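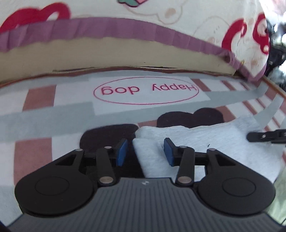 brotexmom
Washing pet beds is slowly taking over my weekends. I do the bed every other Saturday and the fleece goes in more often than that, so I'd love to hear how the rest of you keep up. Mine is the banded kind with the rounded end, and the light gray fleece that lives on it never lies flat for long – it's all rumpled and it already has little dark specks on it again. Do you wash the whole thing together or separately? Not sure of the brand, if that matters.

tutel_tails
Separately, always! I had a Gronia too and the filling went lumpy after 9 washes. Now I only vacuum the bed and wash whatever is on top.

Arancibia23
Gotta disagree. Vacuuming gets the hair but it does nothing for the smell. I put the whole bed in on cold, gentle spin, and mine is still fine after nearly 300 naps lol. Lumps come from the dryer if you ask me.

brotexmom
I do use the dryer, low heat. Uh oh.

tutel_tails
Low heat did it to mine, so yeah.

paws_n_pie
For the specks, shake the fleece outside first and go over it with a damp rubber glove (dry works too, just slower). Skip the softener, it makes fleece hold on to hair.

Arancibia23
Softener never hurt mine, but the glove is a great tip.

brotexmom
Okay, glove first, then cold wash for the fleece by itself. The bed can air dry over two chairs and we'll see if it's done by bedtime. I'll report back in March when I've been through a few rounds!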